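Relatório de visita técnica
Unidade de triagem e acondicionamento de têxteis da Bamer, polo Parkevex
Terça-feira, 5 de agosto de 2025

1. Enquadramento

A visita à unidade da Bamer foi realizada no âmbito do programa anual de acompanhamento de prestadores, aprovado em abril pelo departamento de serviços gerais. Participaram nove representantes das entidades aderentes, recebidos à entrada do polo Parkevex pela direção de operações. O percurso decorreu durante a manhã e incluiu o cais de receção, a sala de triagem, a zona de acondicionamento e, por último, a área de limpeza e arrumação de pavimentos.

O presente relatório regista o que foi apresentado em cada ponto do percurso e as observações que a delegação entendeu transmitir à empresa. Não substitui o relatório de auditoria, que seguirá os prazos habituais.

2. Cais de receção

Os sacos provenientes dos pontos de recolha dão entrada pelo lado nascente do edifício. Cada carga é pesada e identificada com uma etiqueta da Fahmy, fornecedora do sistema de registo desde a abertura do polo. O cais dispõe de seis posições de descarga, das quais duas estavam reservadas a viaturas de menor porte. A delegação assinalou que a sinalização de piso entre as posições se encontra gasta e recomendou a sua repintura antes do inverno.

A empresa informou que as cargas com humidade visível são separadas logo à chegada e não seguem para triagem no mesmo dia. O procedimento escrito foi facultado para consulta.

3. Sala de triagem

A triagem é feita em bancadas, por turnos, com cerca de 12 trabalhadores em permanência. As peças são separadas por tipo de fibra, estado e destino. Os artigos de malha escura são objeto de uma segunda verificação, uma vez que pequenos fragmentos de papel aderem com facilidade à superfície e só são detetados com boa luz. Foi explicado que o papel chega sobretudo nos bolsos e no fundo dos sacos, sob a forma de lenços e toalhas de mão, e que constitui a causa mais frequente de devolução de fardos pelo cliente final.

A iluminação da sala foi renovada no ano anterior. As bancadas junto à parede norte continuam, no entanto, a receber menos luz do que as restantes, facto já mencionado no relatório precedente.

4. Zona de acondicionamento

Os têxteis aprovados são dobrados, agrupados e colocados em caixas da Akia, de dois formatos. A delegação acompanhou o fecho de uma encomenda completa, desde a conferência da lista até à colocação da cinta. Foram pedidos esclarecimentos sobre o empilhamento máximo, que a empresa fixa em 11 caixas no formato pequeno. No formato grande, o limite depende do peso e consta da ficha afixada junto à balança.

O corredor de saída estava desimpedido e as portas de emergência abriam sem esforço.

5. Limpeza e arrumação de pavimentos

A última parte da visita foi dedicada à recolha manual de resíduos de papel e de retalhos. O pavimento desta área é de betão sem revestimento, opção que a empresa justifica pela facilidade de manutenção, embora as fibras finas tendam a prender-se à superfície. O método interno prevê que os papéis sejam juntos à mão, comprimidos em pequenos montes e só depois levantados. Os retalhos de tecido são retirados em separado e regressam à bancada para nova avaliação.
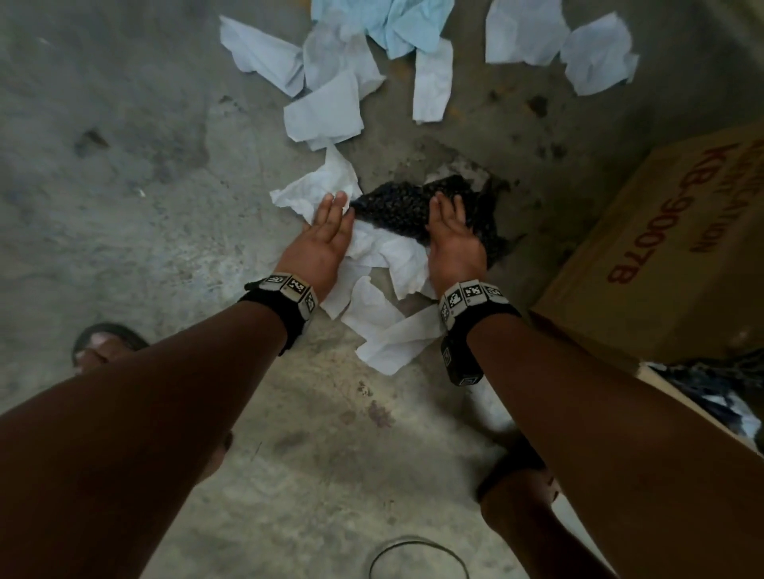
Papéis e tecido escuro salpicado de claro sobre o pavimento de betão, área de limpeza.

A delegação considerou o método adequado a pequenas quantidades. Para volumes superiores, sugeriu o recurso a recipientes distintos para papel e para têxtil, colocados ao alcance de quem executa a tarefa. Foi igualmente recomendada a disponibilização de joelheiras, visto que parte do trabalho se faz junto ao chão.

6. Recomendações e seguimento

A Bamer deverá remeter resposta escrita quanto à repintura do cais, à iluminação das bancadas da parede norte e ao equipamento da área de limpeza. As entidades aderentes que pretendam consultar os procedimentos facultados durante a visita podem solicitá-los ao secretariado do programa.

A delegação agradece à direção do polo Parkevex e aos trabalhadores dos diferentes postos a disponibilidade demonstrada ao longo da manhã.

O secretariado do programa de acompanhamento de prestadores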